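Ticket 1059: Gear assembly cell not finishing the job
Status: Open (reopened, again)
Opened by: Ozan Keskin
Assigned to: Ataberk Kurtuluş
Print | E-mail this ticket
5 comments

Keskin: The boss at Pilska read an article and wants to know when the cell can take over the gearbox bench. I said I'd ask. The task is a round plate, a few small gears, and a middle one that has to mesh with the rest. My nephew does it while eating a sandwich.

Kurtuluş: Which step fails?

Keskin: The last gear. It comes down with a tooth sitting on a tooth, and then the arm pushes, very politely, until it times out. Run 593 got closest. Logs are on the Bozkurt share.
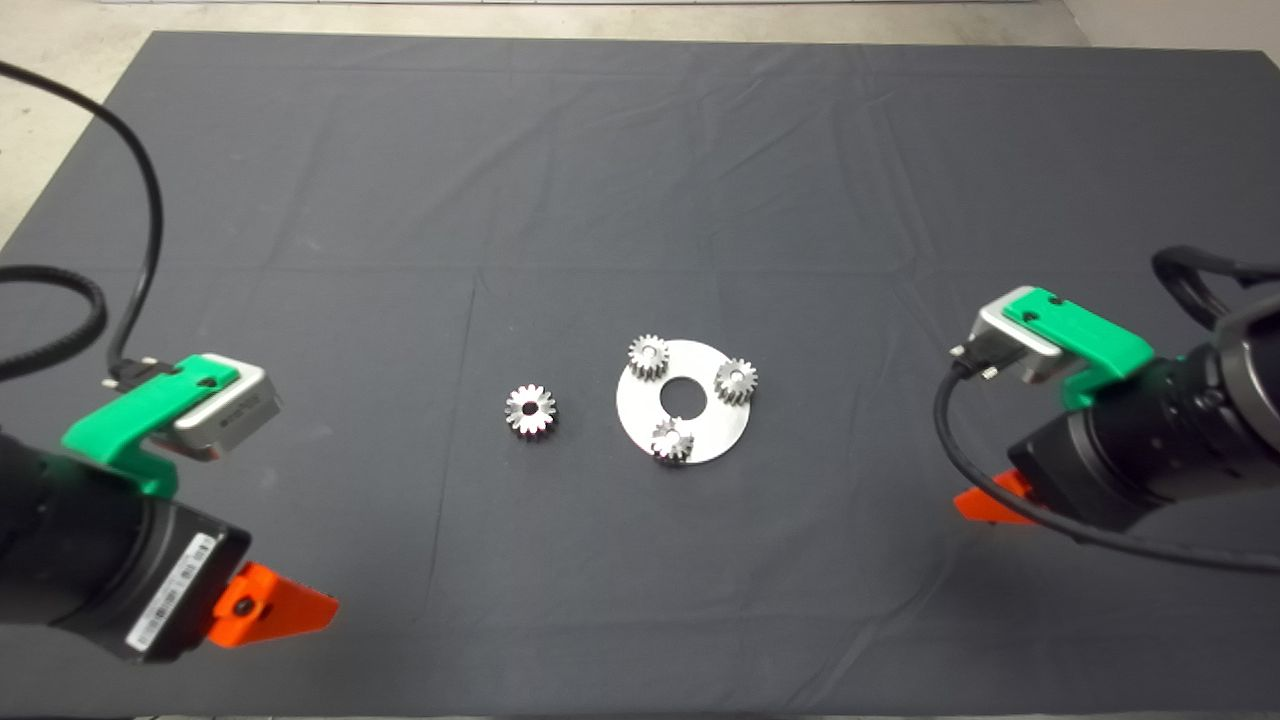
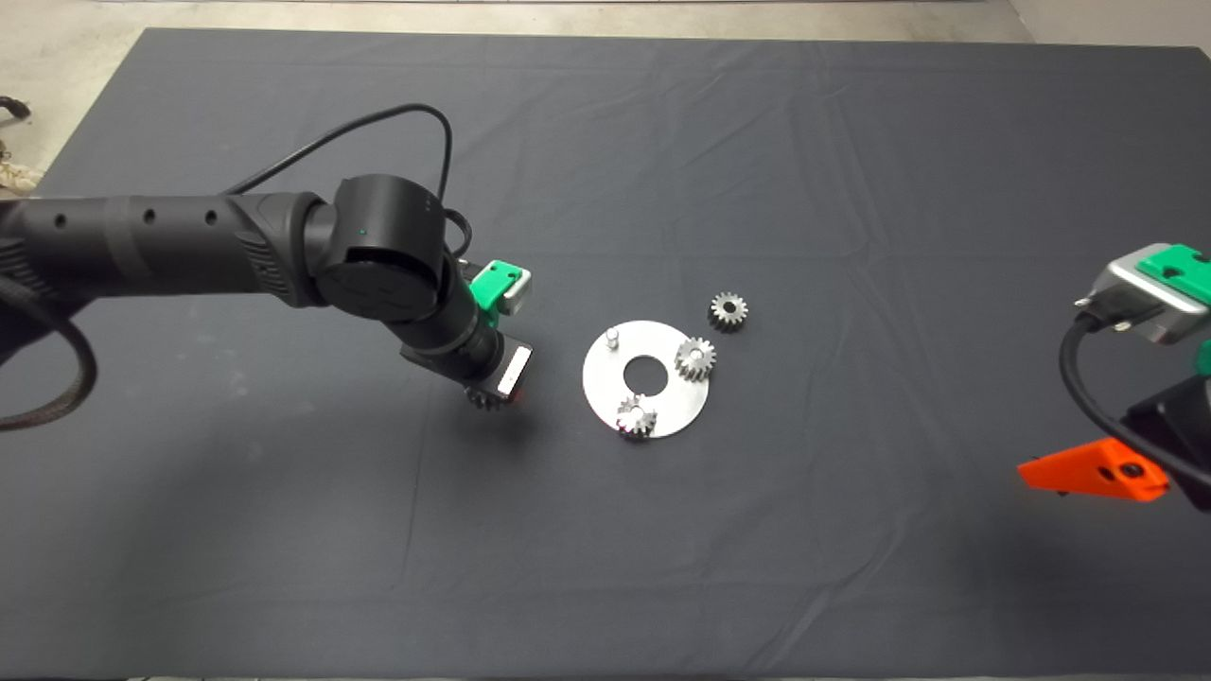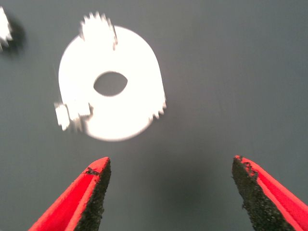

Kurtuluş: Try a small twist on the way down, 3 degrees each way, and drop the push force. You're asking it to win an argument with steel.

Keskin: Twist added. It meshed on the second try, then let go late and dragged the gear back out with it. I'd like that counted as half a success.

Kurtuluş: It won't be. Open the fingers wider before the lift and slow the retreat. Also recheck the wrist camera exposure, bright parts blow out and the teeth smear if the arm is moving fast. Wait for it to stop before you grab a picture.

Keskin: Done. Better. Still slower than the nephew, and the nephew also sweeps the floor. Boss now asking if it can fold the shop towels.

Kurtuluş: Separate ticket, please. Tell him September and don't say which one.

Shares: 3 | Print | E-mail this ticket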